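Drisville Robotics Club – Student Arm Handbook
Section 4. Mounting the wrist camera and checking the view

April 10, 2020

Read this section before your first bench session. It applies to all three club arms. You will need the arm, the camera bracket, the short cable and a laptop with the Leckie control program installed.

4.1 Mounting the camera

1. Turn the arm off at the wall switch and wait for the light on the base to go out.
2. Slide the bracket over the wrist with the flat side toward the gripper. Tighten both screws by hand, then a quarter turn with the small driver.
3. Run the cable along the outside of the forearm. Leave enough slack at the wrist for a full turn each way.
4. Plug the cable into the laptop, not into the base.

CAUTION: Never tighten the bracket with the arm powered. The wrist can move without warning when the program reconnects.

4.2 Checking the view

5. Start the program and open the camera window.
6. Send the arm to Home, then to Reach, and save one picture at each stop.
7. Compare what you saved with what you expected to be in front of the gripper. The view changes a great deal with the pose. One picture may be mostly gripper and dark fabric, and another may look out over the work area.
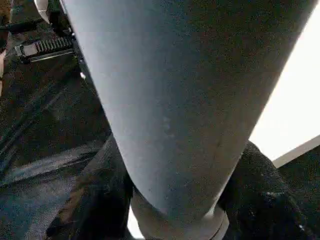
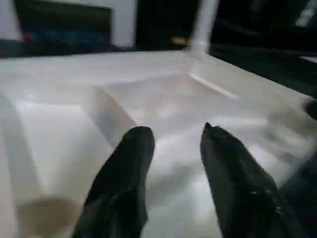 Keir Shearer
Student lead, arm team

8. Look for the gripper first. In the second picture both fingers are in view with a gap between them, over a white tray. That is enough to line up a reach, even with the blur.
9. If one part of the gripper fills most of the view, as in the first picture, the camera can't be used to judge distance in that pose. Write the pose number in the bench log and move to the next one.
10. If the picture is blurred, let the arm stop completely, count to 2 and save again. If it is still blurred, clean the lens with the dry cloth.
11. Set exposure to 56 for the first try. Go down in small steps if pale surfaces wash out.

NOTE: Keep arm speed at 70 or lower while the camera is on. Faster moves pull on the cable – we have replaced it twice this year.

CAUTION: Straps and loose cloth can catch on the wrist. Before each run, check that nothing can reach the bracket through its full turn.

4.3 Error 103

Error 103 means the program has lost the camera. Stop the arm, unplug the cable at the laptop end, plug it back in and reopen the camera window. If the error comes back, tell Morag Ogilvie and use another arm for the day.

4.4 Before you leave

Send the arm to Home and turn it off. Copy your pictures to the team folder under your own name. Bracket screws go back in the lidded jar. The Hadell practice round is in May and each team must bring its own log.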